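Moving out of the shared house, and who washes up

I have lived in the same shared house for long enough that I stopped noticing how we ran it. Then two people moved out in April, two moved in, and everything that had been settled without talking had to be talked about. Most of it was about washing up.

The old way was simple. You cooked, so you didn't wash. Whoever had eaten your food washed. If you cooked only for yourself, you did your own. It worked because the same people had been doing it for years and all of them liked roughly the same dinners at the same time of day. The new arrivals work shifts, one at the Hovland bakery and one at the hospital, and they eat at four in the afternoon or at midnight. The old rule fell apart within a fortnight.

We tried a rota first. I printed it and stuck it to the fridge. It gave each of us one evening and left the weekend open, and the weekend was where it failed. By Sunday night there was a stack of pans on the hob and the bowl was full of grey water with forks at the bottom of it.

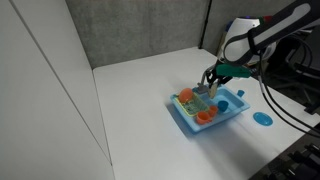 One reader wrote to me after my last post on this, signing off only as Kistero, to say that a rota is a way of letting things pile up with permission. In their house the rule is that the sink must be empty before you go to bed, and it doesn't matter who used what. They have kept to it for 16 years and have had one serious row, over a roasting tin.

I thought about that for a while. I like the rule, though I can see it would land on whoever goes to bed last, and in our house that is usually me.

What we have now is a mix. Each of us has a small set of our own: a plate, a bowl, a mug and a glass. Those you wash yourself, straight after eating. The rest of the crockery went into a box on top of the wardrobe in the hall, and it comes down when we have people round. I counted it before it went up, because I wanted to know, and there were 41 plates for five people. I have no idea where most of them came from. A few have Vadberg stamped on the back and must have belonged to a tenant from before my time. 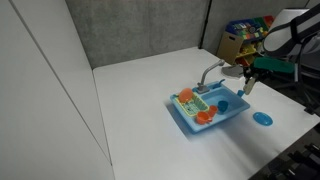 Pans are still shared, and pans are still the problem. A plate takes a few seconds. A pan with rice stuck to it needs soaking, and soaking is where people wander off. We agreed that a pan can soak for as long as it takes you to eat, and after that it is late. I am not sure anyone follows this strictly, including me, but having said it out loud has helped.

The other thing that helped was buying a proper drying rack. The old one was a wire thing that had rusted at the feet and left brown marks on the worktop. I went to Omico, the hardware shop by the station, and spent more than I meant to.
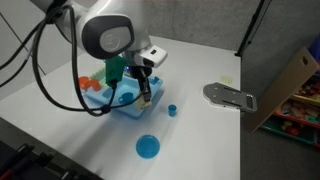 The white arm at work above the tray.

With a decent rack, clean things have somewhere to go, and people will wash up if there is space to put the result. Before, the rack was always full of dry things that had not been put away, so the next person balanced a wet saucepan on top, or gave up and left it in the bowl. Putting away is a job in its own right. We had never given it to anyone. Now whoever makes the first cup of tea in the morning empties the rack while the kettle boils, and it is usually done before the water is. 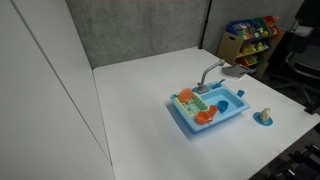 I also changed the sponge for a brush, which dries out properly and doesn't smell. The washing-up liquid comes out of the house kitty along with bin bags and loo roll. We each put in a bit at the start of the month and there is around £70 in the jar at the moment, more than we need, so I may get a second washing-up bowl for the pans.

There are things we have not sorted out. The oven is one. The tea towels are another - they all go in with my wash, and I would like them to go in with somebody else's now and then. I'm going to bring it up when we are next all in the kitchen together, probably at midnight.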